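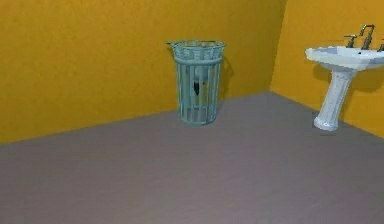 Lavabo sur colonne contre le mur jaune, sol gris

Forum Aménagement > Sols et revêtements > Raccord entre deux pièces sans barre de seuil

pontault_k
Posté le 7 septembre 2024
Bonjour. Parquet contrecollé Maltov à poser en flottant dans un séjour, en continuité d'une petite pièce d'eau au sol gris. Différence de niveau : 6 mm. Je voudrais éviter la barre de seuil. Le vendeur propose un joint de liège de chez Zasent, teinté, posé à fleur. Est-ce viable avec une longueur de lames de neuf mètres ?

h.hirano
Non. Un contrecollé flottant de neuf mètres travaille trop pour un joint liège de 8 mm. Il faut soit fractionner au passage de porte avec un profil, soit coller en plein. Pour les 6 mm, ragréage fibré côté séjour.
Hideaki Hirano, Ikeda Parquets

tournevis_plat
Pas d'accord. J'ai un liège en place depuis six ans sur une longueur comparable, chape anhydrite, hygrométrie stable. Aucun décollement. Tout dépend du taux d'humidité à la pose.

h.hirano
Six ans chez vous, avec une hygrométrie stable, d'accord. La notice Maltov limite quand même le flottant à huit mètres sans fractionnement. Au-delà, la garantie tombe.
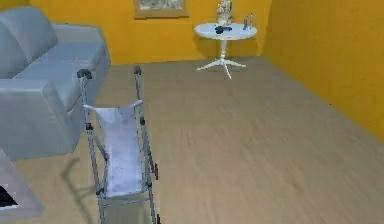
mireille_bx
Le sens de pose compte autant que la longueur, et personne n'en a parlé. Le bois varie surtout en largeur de lame, très peu dans le fil. Ici, les lames filent vers le mur du fond, donc le retrait se jouera pour l'essentiel parallèlement à ce mur. Si la porte est sur un côté, le joint encaissera presque tout. Si elle est dans l'axe des lames, le liège redevient envisageable.

pontault_k
La porte est dans l'axe. Surface totale environ 40 m². Devis Jernivow pour la pose collée, ragréage compris : 2 000 euros. En flottant avec profil : 863 euros, sous-couche incluse.

tournevis_plat
863 avec le ragréage ou sans ?

pontault_k
Sans. Il n'est chiffré que dans l'autre.

h.hirano
Alors les deux devis ne sont pas comparables. Redemandez le second avec primaire et ragréage. L'argument de mireille_bx est juste pour du massif, moins pour un contrecollé à contre-fil croisé, dont l'écart entre les deux sens est plus faible.

mireille_bx
Plus faible, pas nul. Je maintiens.

pontault_k
Devis redemandé, pose prévue en octobre. Je mesure la chape à la bombe à carbure avant de trancher.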